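# What Happens When People Give After a Storm?

When a storm or a fire damages homes, many families need help at the same time. They may need food, blankets, a place to sleep, or money to repair a roof. Giving to help them is called making a donation.

## Where does the money go?

A relief fund is a pool of money set aside for people in need. After heavy rain damaged houses in Jodside, the town opened a relief fund. Gifts came from shops, schools, and families, and more than 200 households applied for help.

Each family filled out a form. Esi Quaye and Iddrisu Agbenyega, who manage the fund, read the forms and decided which needs were most urgent. Families without a safe place to sleep were helped first.

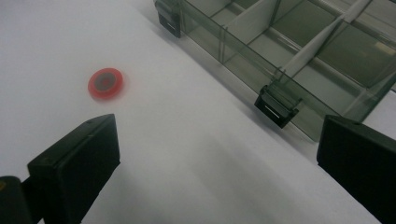
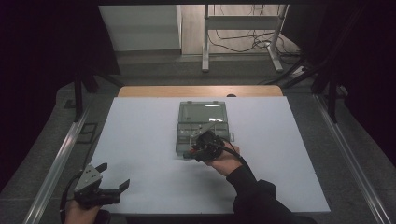
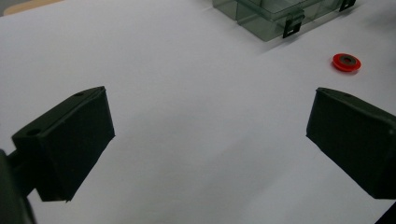
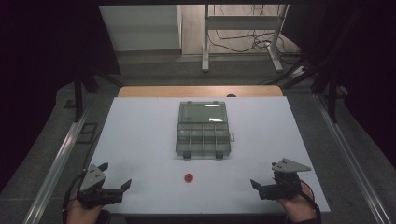
## Is money better than things?

Both can be useful. Money can be sent quickly and spent on whatever is missing. Goods such as coats and canned food must be sorted, stored, and driven to the right place. Before giving goods, a family should ask the relief center what it needs. Clothing should be clean, and food should be unopened.

## How can a business help?

Some businesses give a share of what they earn. If a bakery promises to donate all the money from its bread on Friday, every loaf sold that day adds to the fund. The bakery should state clearly where the money will go.

## What can children do?

Children can take part with the help of an adult. Students at the Ornberg school held a book sale that lasted 2 days. Their teacher, Dede Opoku, kept a written record of each sale, and the money was sent to the Jodside fund.

Never give money to a website or a stranger without asking a parent or guardian first.

## Words to know

**Donation:** a gift of money, goods, or time.

**Relief:** help given to people after a disaster.

**Household:** the people who live together in one home.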